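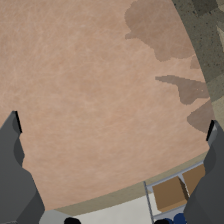 *Gripper pads, open position. Wipe the inner faces before starting.*

The Plerkach cell has one table, one arm on a green mounting block and one small yellow test piece. Check it in this order on Monday mornings and after any pad change.

## Pads

1. Stop the arm and lock out the controller.
2. Wipe both black pads with a lint-free cloth and alcohol. No solvent cleaner.
3. Press each pad at the tip. Replace the pair if either one lifts. Pads are Tadel stock, bin 17.
4. Torque the finger screws to 5 in-lb.

## Height over the test piece

Lower the arm at the slowest jog setting and stop with the tip just above the dome.
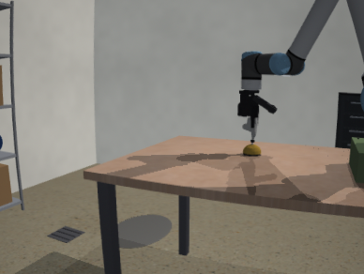

*Approach from above, wrist vertical.*

Sight the wrist from two sides. If it leans, correct the wrist joint first and the height second. Record the height in the Krajewska sheet, column 19.

Next, bring the fingertip down to the top of the piece. Stop at first contact. If the piece slides, the center point is off and has to be taught again.

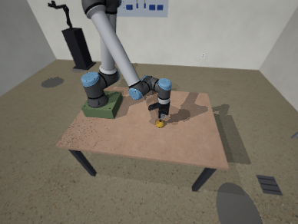 ## Base and tabletop

- Check the fasteners at the corners of the green block with a wrench.
- Brush specks off the tabletop, starting at the near left corner. Do not use compressed air near the joints.
- Look over the joint caps for cracks.
- Regrease at 290 hours. The last one was in September.

Retract the gripper toward the far edge before reaching for the piece.
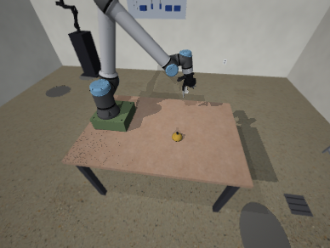

**Farzana Ghumman**

Keep the old pads until the new pair has run a full shift. Pistoditz ships them in mixed batches, and a thick one throws the closing position off. If the closing value changes after a swap, measure both pads before touching the offset.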